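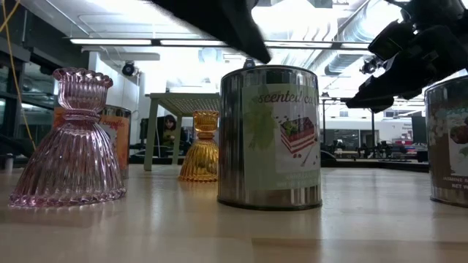
Iraklis Dimitriou told us on our first visit that a shop robot is judged by the worst thing on the shelf, and that a box of cereal proves very little. We took that as the starting point for our project, which asks whether machines can do small shop-floor chores yet: tidying a display, moving stock along, putting things back where a customer found them.

This site uses cookies. By continuing you accept our cookie policy. Accept | Settings

Why candles

Candle goods are an awkward mix. The cans are shiny metal with printed paper labels, and the holders are glass, ribbed, narrow at the neck and wide at the base. A polished wood table adds reflections. A person hardly notices any of this. A camera can mistake a reflection for an edge, and a clear or tinted holder may not show up well in depth readings.

What we did

We set one chore, called Skatent in our notes: pick up an item, move it to a marked spot and let go of it upright. Olga Espinoza kept the log and Fidel Quezada wrote the scoring sheet. Over the term we logged 2872 attempts. Of these, 2266 were scored as complete. An attempt failed if the item tipped, slipped or was left more than 20 mm from its mark.

Results

Cans did well when they stood apart. They did worse when another item was close behind, as the fingers need room on both sides. Glass holders failed more often than cans. Most of those failures came from gripping too high, on the flared cup, where there is little to hold. Gripping at the neck was better but slower.

Turning a can so that its label faced the customer was tried by hand control only. Wenceslao Carrasco managed it, with five practice runs first.

Can it do the job?

For one item at a time, with space to work, we would say yes. For a full display we would say no. A shop assistant would finish the table much sooner and would not need the items spread out. We plan to repeat the glass runs in October with softer fingertips.

3 comments | 11 shares

Contact | © 2020 Student Projects | Back to top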